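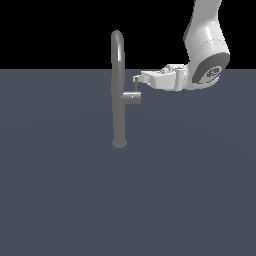

I put off buying a new kitchen faucet for a long time, mostly on account of the ads. Every gooseneck on the market is "pro grade" now. The Kaletti I ended up with says so twice on the box, and after nearly 4 months of dishes I still couldn't tell you what it means.

Fitting it was fine. The supply hoses are 28 inches long, enough for my cabinet with a bit to spare, but the mounting nut is plastic and I don't trust it. My old De Bruijn had a brass one and it came out in May looking good as new. Kaletti wants you to tighten this one by hand. I did, and the base shifted whenever somebody bumped the spout, so I went back under with a wrench.

The big claim is the "whisper" aerator. Water hitting a steel sink makes noise. It made noise before and it makes noise now.

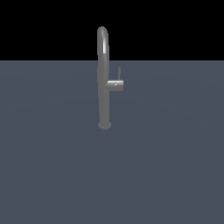
The lever is better than I expected. It moves smoothly and stays where you leave it, though the warm range is narrow and I usually overshoot it. A tall spout also means more splash. If your sink is shallow, like mine, you will be wiping the counter a lot. The store display at Colwood has a deep sink under it, so you won't find that out there.

Then there is the 12 year warranty. Read it. The finish is covered for 3 years, the hoses aren't covered at all, and you pay to ship the part back. Ustimano sells a plainer faucet with a shorter warranty, and theirs at least fits on one page. 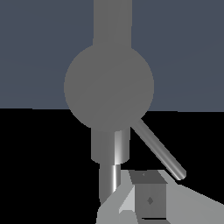 Gray arm link and round joint against a dark blue wall.

Would I buy it again? At the sale price, maybe. At full price I'd get the old De Bruijn rebuilt and spend the rest on a deeper sink.

Posted 2nd September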